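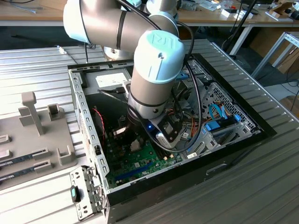
Tower on its side on the ribbed platform, two memory modules in the tray to the left.

August 23, 2021
Bench notes, desktop teardown, Kasgate tower

Side panel off. Case laid flat on the ribbed platform so the board sits at the bottom and everything is worked from above. Tray stays on the left for the whole job.

Memory: two modules, one above the other in the tray. Labels not transcribed yet. Mbali wants them logged against the intake sheet before they go anywhere else. The T-shaped post and the short block on the tray are not for memory. Leave them clear.

Board: green, blue expansion slot near the lower edge, small heatsink close to the middle. Heatsink stays on. Last time (May, the Fourie batch) we pulled one to read the chip and spent an hour cleaning off old compound for a part number that was already on the sheet.

Wiring: this is where the time goes. The drive cage on the right is holding the light blue SATA cables and the orange, yellow and black power wires in one mass. Proposed order:
1. SATA cables at the board end, then at the cage.
2. Power bundle, folded back toward the supply and tied.
3. Red and black twisted pair along the left side of the board. Trace before unplugging. Vaida has it down as a front panel lead, I would like to see both ends first.
4. Drive latch (the blue one) last, with nothing crossing the cage.

Power supply: label is on the face and can be read without removal. Copy rating and serial to the sheet. Do not open the supply. Lesego's instruction, applies to all units.

Intake sheet: asset number 1678 was entered as 1,678 by the spreadsheet and the lookup fails on the comma. Column needs to be set to text. Same fault will hit every number over 999. Zodwa has edit rights.

Throughput: Mornunbridge are asking for up to 3,000 units over the contract. No estimate from me until there is a timing for a full strip including cables. Memory alone tells us very little.

Bench behind needs clearing. Small white boxes to the shelf, cardboard box at the right end to be checked for contents and labeled. Mhairi to say whether the Irnadeo spares are still wanted.

Open:
- other end of the red and black pair
- module labels to sheet
- bags for screws, small size, nearly out
- cage screws: confirm driver size before the next unit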